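Our first match of the new season is away at Plolthorpe, which means the long bus and the pitch with the slope. I looked at the fixture list over breakfast and wrote the dates I can make on the back of an envelope. I can make most of them up to the winter break. After that work gets in the way, as it does every year.

I have been going to watch Plondbridge since we moved here, and I still couldn't tell you why it took hold. The football is decent some weeks. Last season we finished in the bottom half and went out of the county cup in the first round we entered, 3-2, having been two up at half-time. I was cross about that one for longer than I should have been.

The squad has changed a fair bit. Both full-backs have gone, one to Hepburn and one to a job up north, and we have a new keeper who I saw in the July friendly against Clustine. He comes for crosses, which the last one never did. He also dropped one, and they scored from it. Crowd of 88 that night, according to the club page. It felt like fewer because everyone stood at the clubhouse end to keep out of the wind.

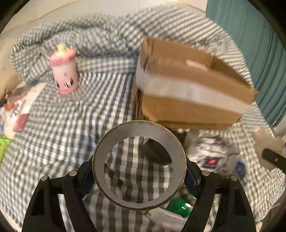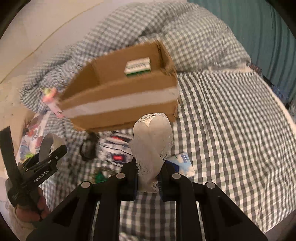 Clustine looked a good side. They pressed us high from the start and we couldn't get out, and when we did get the ball forward our striker was on his own. The manager switched to 5-3-2 after the break and it was better. I would like to see us start a league match that way, but I thought the same last year and it only happened once.

The league has also moved midweek kick-offs to 7.30, fifteen minutes earlier than before. For home games it makes no odds to me. For away games it means leaving work early or missing the start, and I don't think I'll get to Hepburn at all now. That is a shame, as it's the one ground in the division with proper cover behind the goal, and they do a decent pie.

Season tickets at our place are the same price as last year. I've renewed mine. The card hasn't come yet but they let you in on the email. The programme has gone online only, so I will have to stop keeping them in the cupboard. I've got every home one from the last five seasons, apart from a postponed match where they'd printed it already and I wasn't quick enough.

I think we'll finish mid-table. If the keeper settles and we find someone who can take a corner, a bit higher than that. Bus for Plolthorpe goes at half past eleven from the station.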